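Fliltel Tultgate – two-arm teaching cell

Part of the Fliltel bench range. Page revised 9/16/26.

Overview

Tultgate is a bench-mounted cell for recording tasks by demonstration. An operator moves a pair of leader handles, the two work arms follow, and the cell logs joint positions, gripper opening and camera video against a single clock. The recordings are used to train a control policy or are played back as they are.

The cell is sold to labs and small automation shops that need two-handed work: opening a housing, holding a part while the other arm fits something to it, passing an item across.

What is supplied

Two work arms on a shared base rail
Two leader handles with trigger grips
Wrist camera and fixed overview camera
Enclosure frame in aluminum extrusion
Control box, foot pedal and cable set
Istirico recording software, one seat

Wall panels and work surface are ordered separately. Any flat sheet that fits the frame can be used. Patterned and plain surfaces are both available, and customers training for changing backgrounds usually order more than one.

Teaching modes

Remote control. The default. The operator sits facing the cell with the leader handles on the desk. Motion is scaled 1:1 or 1:2. The foot pedal starts and ends each take.

Hand guiding. The arm motors are released to gravity compensation and the operator moves the arms by the wrist. Suited to slow positioning and to setting start poses. Hands will show in the overview video in this mode, so takes are tagged separately on export.

The modes can't be mixed within one take. Switching requires both arms to be parked.

Recording

Takes are stored locally on the control box until exported. Storage holds roughly 3,000 short takes before the oldest must be moved off. Failed takes can be marked with a second press of the pedal and are kept in their own folder – they are not deleted unless the operator does so in Istirico.

Typical tasks

Small consumer items such as remotes and their batteries make good first tasks. They are light, cheap to replace and need both arms.

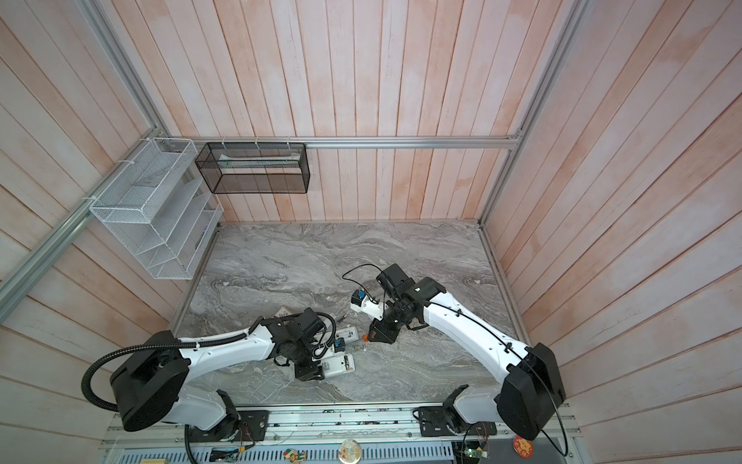

Start poses should be varied between takes. Shift the items by hand, turn them, and leave spare parts on the surface for some of the set. A policy trained on one layout will generally work on one layout.

Fit and service

Supply is 240 V single phase. Cable ties on the arms and rails are service items and should be checked monthly for wear, along with the conduit at each shoulder. Arm replacement takes four bolts and a recalibration.

The Simanjuntak gripper fingers are an optional extra and ship from November. Existing cells accept them without a firmware change.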